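An Afternoon at the Virgate Carton Works, Nernham

I went to the open day at Virgate in March expecting to be sold something, and I was, mildly. The leaflet called it "a day of discovery." It was a walk through a packaging plant with a hairnet on, followed by weak coffee.

The tour began in the print hall, where we were told the Astus line turns out 3000 blanks an hour. Maybe it does. It was stopped for a sheet change when we got there and still stopped when we left, so I have only the guide's word and a laminated card that said 2885. The folding area was better. Die-cut boxes look like nothing until you follow the score lines with a finger and work out which flap goes where. The pink ones have tabs and slots along the sides, and the idea is that they lock without glue. 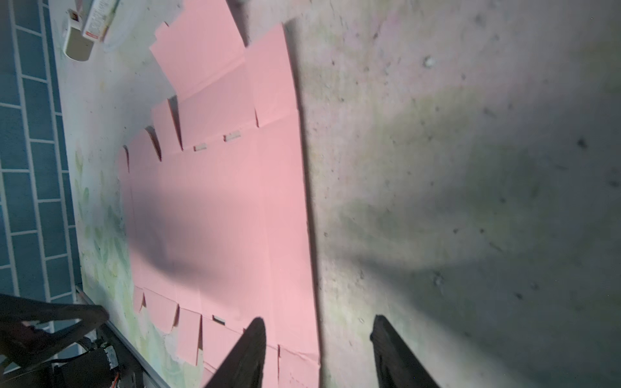
I'm not convinced about the no-glue claim. Visitors were invited to fold one, and mine held fine as long as it was empty. I asked what weight it was rated for and got a long answer about sustainability. A tab that bends once seldom grips as well the second time, and anyone who has returned shoes by mail knows it.

The smallest order they take is 1000, which rules out most of the people on my tour. Trajkovski, across town, will apparently do fewer, though I haven't tried them.

Entry was free. The 61 bus stops outside the gate. Wear flat shoes - the concrete is pitted in places - and skip the film at the start.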